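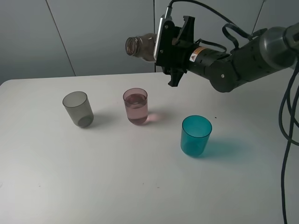

Milagros Riquelme would like the coloured tumblers kept for the tables outside, and she is not alone. Her note reached us after last month's piece on replacing the glassware, and it asked why anyone would want to drink water out of something tinted when a clear glass shows you what you have poured. Several other replies made the same complaint in fewer words.

It is a fair point, so we put it to the people who run the hot weather lunches at Gittins. They changed over to plastic cups in May, after a run of breakages on the paved side of the garden. Grey, pink and teal were the colours they settled on. The pink ones go to anyone having squash or cordial, the teal ones are for plain water and the grey ones are for everything else. People pick this up within a day or two, and the jugs are put out in the same order as the cups.

The tint does alter how a drink looks. A pink drink in a pink cup looks much stronger than it does in the jug, and newcomers sometimes add water to squash that was already weak enough. Orange squash in a teal cup goes an unpleasant brown, and Gittins no longer serves it that way. Water looks fine in any of them.

On the practical side, the cups are see-through enough for you to tell a full one from an empty one across a table. This matters at clearing time. The old opaque beakers had to be picked up and looked into one by one, and a good many went over in the process.

Washing is simple. Use warm water, ordinary washing-up liquid and a soft cloth. Scouring pads leave fine scratches which never come out, and scratched plastic holds on to the colour of blackcurrant. If a cup has already clouded, soak it for 30 minutes in warm water with a spoonful of bicarbonate of soda, then rinse it twice. Stand the cups upside down on a rack to drain. Do not stack them until the insides are dry – they grip each other, and pulling them apart is how most of the split rims happen.

Stacks should be no taller than 5. The cups taper only slightly, so a high stack leans, and the shelf in the Pramance kitchen is narrow to begin with.

We have had one question about hot drinks. The tumblers are meant for cold drinks only, and tea and coffee should stay in the china mugs.

Gittins has 27 cups left over from its order and is offering them to other kitchens in the group. They are mixed colours and cannot be split by shade. The kitchen at Juris has first call on them, having asked in the spring, and whatever is left will be in the box by the serving hatch from Tuesday. Please bring your own bag.

As for Milagros, the indoor tables at Pramance are keeping their clear glasses for now. The coloured cups will go outside, as she suggested, and we will look at it again when the garden tables come in for the winter.

Print this item
E-mail this item

Recent items
Replacing the glassware: what we looked at
Garden tables: who puts them out and when
New tea towels at Nerkine
Jugs with lids – 20 to share between kitchens
Labelling the dry store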